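五月の編みもの便り 小さな端切れ毛糸のゆくえ
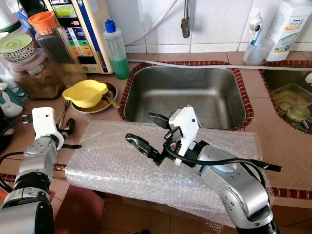 タイル張りの調理台と、ふたつ並んだステンレスの流し

みなさま、いかがお過ごしでしょうか。朝晩はまだ少しひんやりするのに、昼間は窓を開け放したくなる陽気で、ウールを膝にのせていると、そろそろ暑いなあと感じる日も増えてきましたね。それでもやっぱり手は動かしたい、というのが編みもの好きの困ったところでして、今月は夏に向けて糸を綿に持ちかえるお話を書いてみようと思います。

冬のあいだずっと編んでいた「Senville」のカーディガンが、先日ようやく仕上がりました。袖の長さで迷って二度ほどき、ボタンの色でまた迷い(結局いちばん最初に選んだ色に戻りました)、とじはぎだけで一週間もかかってしまったのですが、羽織ってみたらもう全部忘れました! 肩のあたりがふんわりと軽くて、あと半年は出番がないのが残念なくらいです。

さて、綿の糸です。ウールから持ちかえたばかりのころは、どうしても手がきつくなりがちです。毛糸のように伸びてくれないので、いつもの調子で引っぱると指のつけ根が痛くなってきます。わたしは針をひとつ太くして、最初の数段はあまり目のそろい具合を気にせず、のんびり編むことにしています。今回使ったのはOtexの生成りの綿糸で、撚りがしっかりしていて割れにくく、かぎ針が初めての方にも編みやすいと思います。つやは控えめ、手ざわりはさらりとしています。

作ったのは、Chisholmという名前をつけた四角いふきんです。作り目は97目。ずいぶん半端な数だとよく言われるのですが、模様がきれいに収まって、両端のふち編みもちょうどよく決まるのがこの目数なんです。途中まで長編みと細編みを交互にくり返し、まんなかに小さな透かしを入れて、あとは同じように編むだけ。テレビを見ながらでも、おしゃべりしながらでも進みます。透かしの段だけは、どうかテレビを消してくださいね。わたしはここで三回ほどきました。

それから、うれしいお知らせをひとつ。冬に皆さんから寄せていただいた余り糸の箱を開けてみましたら、全部で900グラムもありました。ひと玉まるごとのものから、指に巻いて終わりそうな短いものまで、色も太さもさまざまです。並べているうちに楽しくなってしまって、お茶がすっかり冷めました。この糸で、秋までに膝かけを一枚つなぎたいと思っています。一辺は最大70センチくらいまで、あまり大きくせず、椅子に座ったときに気軽に使えるものを考えています。モチーフは一枚が7段の小さな四角で、最後の段だけ生成りでそろえます。色合わせはどうぞお好きなように。赤の隣に芥子色が来ても、水色ばかりが続いても、つないでみると案外なじむものです。

次の集まりは金曜日、いつものようにClitbergの奥のテーブルで午後二時からです。かぎ針とはさみ、とじ針をお持ちください。糸は箱ごと持っていきますので、手ぶらに近い格好で大丈夫です。ふきんの編み図も何部か刷っておきますが、足りなくなったらお隣と見せ合ってくださいね。お菓子の差し入れはいつでも大歓迎、ただし粉砂糖のかかったものは、黒い糸を編む方から離れたところでお願いいたします。

編みかけのまま引き出しで眠っているものがある方も、よろしければ一緒にお持ちください。どこまで編んだか分からなくなった靴下の片方くらいなら、お茶を飲みながらみんなで段を数えてみましょう。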